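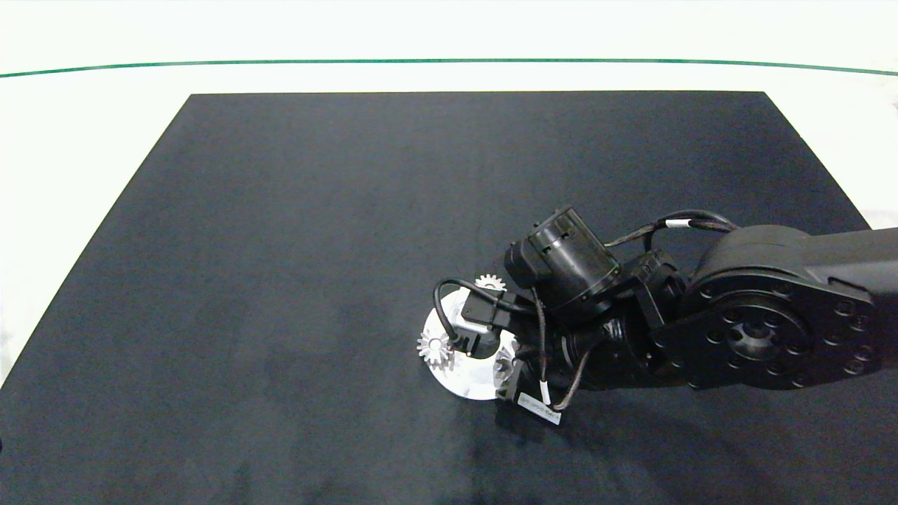 The shared workroom at Tallgate has finished replacing its tabletops and will open for regular bookings again this week, after a closure that began in the spring. The old tops were brown, scratched and in several places burned, and users had complained for years that small parts vanished against them. The new surfaces are white, and each table gets a large dark mat that covers most of the top and leaves a pale strip showing along the far side. Work is meant to be done on the mat. The white part is for tools that are waiting their turn, paper notes and the lids of boxes.

The room has 16 tables, all of them refitted. The frames were kept. Volkan Tuncer, who manages the building, said they were sound apart from a few loose feet, and that buying complete tables would have used up the money set aside for lighting.

"We had good legs and bad tops," Tuncer said. "Once we looked at it that way it was a small job. It only took a long time to get the tops delivered."

The tops came from Gezer, a furniture shop that also built the storage wall in the entrance. They were expected in April and arrived in June, in two loads. The second load included three tops drilled for a different frame, and these had to go back. The mats were ordered separately from Dudus and cut to one size, so that any mat can be moved to any table.

Two colors were tried before the order was placed. A light gray mat looked better in the room, according to Tuncer, but showed every mark after a week of use and did little for people trying to find a dropped screw. The dark one was chosen after a short trial on the two tables nearest the door. Users of those tables were asked to write down what they liked and disliked. Most comments were about glare. On a bright afternoon the white tops throw back a lot of light from the windows, and people doing close work preferred to have something dark and dull directly under their hands.

The windows themselves have not been changed. Blinds were priced and put off until October, when the room's next budget begins. Until then the tables closest to the glass can be turned sideways on request.

There are a few new rules to go with the new surfaces. No glue, paint or solvent is to be used directly on the white part of a table. Knives are to be used only over a separate cutting board, which can be borrowed from the shelf beside the sink. Mats are to be wiped with a damp cloth at the end of a booking and left flat. They should not be rolled or folded, and they should not be leaned against the wall, as two of the trial mats were, leaving them with a curl at one end that took several days under weights to come out.

Anyone who marks a table is asked to say so the same day. Light marks can usually be removed if they are dealt with early. A charge of 20 dollars applies if a mat has to be replaced, and damage to a top will be discussed case by case. Tuncer said he did not expect to collect much.

"People were careful with the trial tables," he said. "I think they had got used to the old ones looking terrible, and there was no reason to be careful with those."

The old tops have not all been thrown away. The better ones were cut down and now serve as shelves in the back corridor, where project boxes are kept between bookings. Boxes that were moved out in the spring have been returned to that corridor in alphabetical order. Owners should check that theirs is there and that the label is still readable. The Cernusach group, which stores its longer material upright behind the stairs, will keep its present space.

Bookings will be handled a little differently from before. A slot now lasts two hours -- it used to be three -- with a break between slots for wiping down and airing the room. Every second table will be in use at one time. The room can take up to 26 bookings a day under this plan, fewer than last year, and regular users are asked to book no more than two slots a week until it is clear how much demand there is. The workroom had 86 registered users when it closed. Registrations that ran out during the closure have been extended and do not need to be renewed at the desk.

The first slots were opened for booking on Sunday, July 12, 2020. Morning times were going faster than evening ones. Users who had paid for spring dates they could not use will find the amount credited to their account, and those who would prefer the money back can ask for it in writing.

Still to be done are the lamps. The old clamp lamps do not fit the new tops, which are thicker at the edge, and a replacement bracket is being made. Those who need strong light for an evening slot should bring their own lamp for now, preferably one with a heavy base. Extension cords are available at the desk and must be returned there, not left on the floor under the tables.

Questions about bookings go to the Tallgate desk by phone or in person during opening hours. Questions about stored boxes should be left in writing, with the name on the label and a number where the owner can be reached.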